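Print this page
E-mail this page

How to Set Up a Small Basket for Desk Odds and Ends
By Jhair Muñoz

A small basket with a handle keeps loose items in one spot and lets you move them all at once when you need the table. I use one at home and we use the same setup on the shared tables at Drundham.

1. Clear the table completely. Put everything on a chair or the floor for now.

2. Wipe the surface along the grain with a damp cloth, then dry it. Leave it for 30 minutes before putting anything back.

3. Pick a basket with open sides. Dust falls through and you can see what is inside. Plastic is easier to rinse than wicker.

4. Set the basket near the middle of the table first and work from there. If the table has a hole for cords, keep the basket off it.

5. Put small bottles and tubes in first, standing up - glue, hand lotion, lens cleaner. Caps should be tight.

6. Lay flat things along the side. Stop when the handle gets hard to grab.

7. Lift the basket once by the handle. If it tips, move the heaviest item to the center.

White basket on a wood-grain table, with a small cylinder to the left of it: 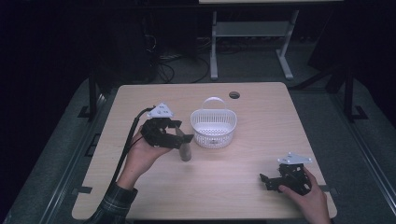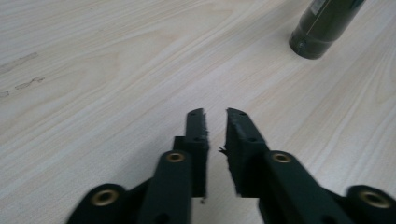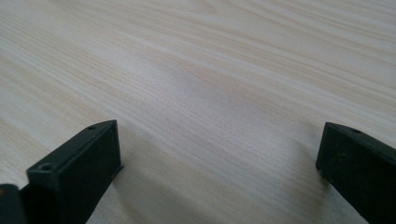
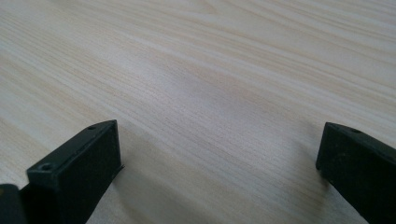 How often should the basket be emptied?
Once a month is enough for most desks. Rinse it in warm water and let it dry before you refill it.

E-mail this page
Print this page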